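Drying Garments on Hangers in Shared Student Housing
Project report, Textile Care and Household Practice
Submitted by Kavitha Thampi and Fouad Abou Zeid

Introduction

Residents of the Bajpai residence hall dry much of their clothing indoors. The building has one laundry room on each floor, and the dryers are in constant demand on weekends. In May, the residence office asked our course to look at whether drying on hangers could replace the folding racks that block the hallway outside each laundry room.

The project had two aims. The first was to compare drying times for knitted and woven garments hung on a rail. The second was to record what residents disliked about the method, so that written guidance could be prepared for new students.

Method

Garments were washed on the same warm cycle and hung directly afterward. No garment was ironed or shaken out by machine. Each item was weighed before washing, after spinning, and again at fixed intervals until it returned to its starting weight. Windows remained closed and the room fan was left on its low setting.

Residents supplied their own clothes and their own hangers. We decided against buying a matching set, as the guidance would have to work with whatever people already owned.
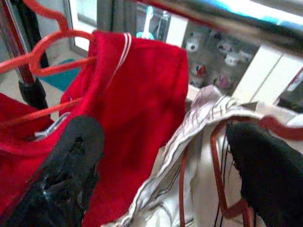

3. Garments and Hanging

The rail is chrome and takes ordinary hangers. Thick, soft garments such as the red one with the narrow white double stripe were placed on plastic hangers. Lighter pieces, including a cream-white garment with thin dark pinstripes, tended to bunch and twist when hung in a hurry. Twisted fabric holds water along the folds, and our guidance therefore asks residents to straighten each item by hand before leaving the room.

Strong reds were washed separately from pale items. Once spun, the two groups shared a rail – residents were asked to leave a gap between them.

4. Results

A heavy sweatshirt in the test load weighed 476 grams dry. A second, slightly larger one weighed 520 grams and was the last item to reach its starting weight. Woven shirts dried well ahead of both. Spacing made more difference than the type of hanger, and crowded garments stayed damp longest at the side seams.

The most common complaint concerned marks left at the shoulders of knitwear. Five residents also reported that they could not find a free place on the rail on Sunday evenings.

5. Recommendations

Knitwear should be turned once during drying and moved to a flat surface when nearly dry. The rail should be cleared every evening, with finished items folded and placed on the shelf by the door. A second rail is recommended for the upper floors – the cost has not been included in this report.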